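Good Habits at the Two-Arm Table: A Norkonard Gallery

Welcome to the house rules page! Norkonard is our simulated tabletop series, and over the past year it has grown a pretty solid set of working rules that everyone at Pultivmont now follows. We love a clean run, and we love it even more when a stranger can read the log and tell exactly what went on. The gallery goes with rule sheet Derese, which covers how a table is set, how the arms share it, and what gets written down afterward.

Start with the table. Every object has its place entered in the setup file before the first move, including the ones neither arm is going to touch. A plate or a pot off to the side still counts, so give it a line of its own. Then save the random seed. Please save the random seed!
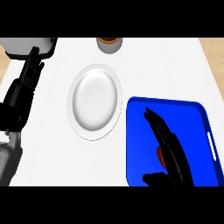 Right hand over the blue tray and the small orange object, left arm clear of the white plate.

We're big fans of the clear-arm rule. When one arm has nothing to do, it stays up and away from anything that could be knocked or dragged, and its fingers stay open to view in at least one camera angle. It sounds fussy until you replay a batch of 1,000 runs and find a resting hand nudging a dish in the corner. Ask us how we know.

Second favorite: hidden objects get a note. Fingers cover things up, and a small item under a hand can be hard to judge from a single view. If the grasp can't be confirmed, mark it "unconfirmed" and move on - a guess is worse than a blank. The current Norkonard set holds 2,409 logged runs, and 974 of them carry at least one note of this kind. We think that's great. Those notes are the first thing we read when we tune the grasp checks.

Last one for this page: failed runs stay in. Same folder, same naming, same level of detail as the good ones. The Evcombe add-on for sorting tasks will use the same sheet, with a longer section on handing objects from one arm to the other. Draft goes up in December.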